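Finding Places on a Globe: Latitude and Longitude

Nincombe Map Library
Learning pages for young readers
Page last reviewed: 24 August 2025

Suppose that a ship is far out at sea and its crew needs help. There are no streets, no house numbers and no signs. The captain must still be able to tell a rescue team exactly where the ship is. To do this, the captain gives a position using lines that mapmakers have drawn around the world.

These lines are not painted on the ground or on the sea. They are drawn on maps and globes, and everyone who uses a map agrees on where they go. They form a grid that covers the whole Earth.

Lines of latitude

Lines of latitude run around the globe from east to west. The most important one is the equator. It goes around the middle of the Earth, at equal distance from the North Pole and the South Pole. The part of the world above it on most maps is called the Northern Hemisphere, and the other part is called the Southern Hemisphere.

Latitude is measured in degrees. The equator is at zero degrees. The numbers become larger as a person travels away from it. The North Pole is at 90 degrees north. The South Pole is at 90 degrees south. No place on Earth can have a latitude greater than this.

Lines of latitude never touch one another. For this reason they are also called parallels. The parallels are longest near the equator and become shorter toward the poles, like the rings on a round beehive.
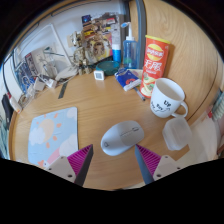

Latitude also tells us something about weather. Places near the equator receive strong sunlight all year, and many of them are warm in every month. Places near the poles receive sunlight that arrives at a low slant. The same amount of light is spread over more ground, and the air stays colder. Mountains, winds and ocean currents make a difference too, so two towns on the same parallel may have very different weather.

Day length changes with latitude as well. At the equator, day and night are nearly equal throughout the year. Close to the poles, there are times in summer when the Sun does not set and times in winter when it does not rise.

Lines of longitude

Lines of longitude run from the North Pole to the South Pole. They are also called meridians. Unlike parallels, all meridians are the same length, and all of them meet at the poles. A peeled orange shows the pattern well. The gaps between the segments are wide at the middle of the fruit and close together at each end.

Nature provides a starting line for latitude — the equator — but it does not provide one for longitude. People had to choose. For a long time, different countries used different starting lines, and a sailor with maps from several countries had to be careful. Today the line in general use passes near Greenwich, in London, England. It is called the prime meridian. Places to the east of it have an east longitude, and places to the west of it have a west longitude.

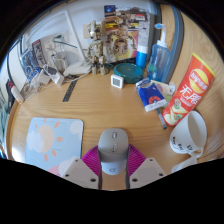
One young reader wrote to the library to ask why a single number would not be enough. The letter said that if a town has its own latitude, people should be able to find it without anything else.

The answer is that many places share each parallel. The town of Samonte lies at a latitude of almost 17 degrees north. A traveler who knew only this could go all the way around the world along that parallel, crossing land and sea, before finding the right town. The longitude tells the traveler where on the parallel to stop. The point where the two lines cross is the position of the town. The two numbers together are called coordinates.

Coordinates are normally written with the latitude first and the longitude second. The letters N, S, E and W stand for north, south, east and west. Leaving out a letter can send a person to the wrong side of the world.

Making positions more exact

A degree covers a large area of ground. To describe a smaller place, such as a school or a bridge, mapmakers divide each degree into smaller parts called minutes, and each minute into seconds. These have the same names as the parts of an hour, but they measure position and have nothing to do with clocks. Many online maps use decimals in place of minutes and seconds. On many of them, clicking on a place with a computer mouse will bring up its coordinates.

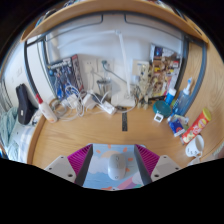 Written by Maribeth Oduya
Learning Officer, Nincombe Map Library

Try it yourself

You will need a globe or an atlas, a pencil and a sheet of paper.

Find the equator and follow it with your finger. Write down the names of 2 countries that it crosses. Next, find the prime meridian and do the same.

Choose a city you would like to visit. Look for the parallel and the meridian nearest to it and write down the coordinates, remembering the letters. Give them to a friend and see whether your friend can find the city.

Words to know

Equator: the line of latitude around the middle of the Earth.
Hemisphere: half of a globe.
Meridian: a line of longitude.
Parallel: a line of latitude.
Prime meridian: the line from which longitude is measured.

Related pages: Reading a Map Key; What a Compass Does; The Old Harbor Charts of Leltora.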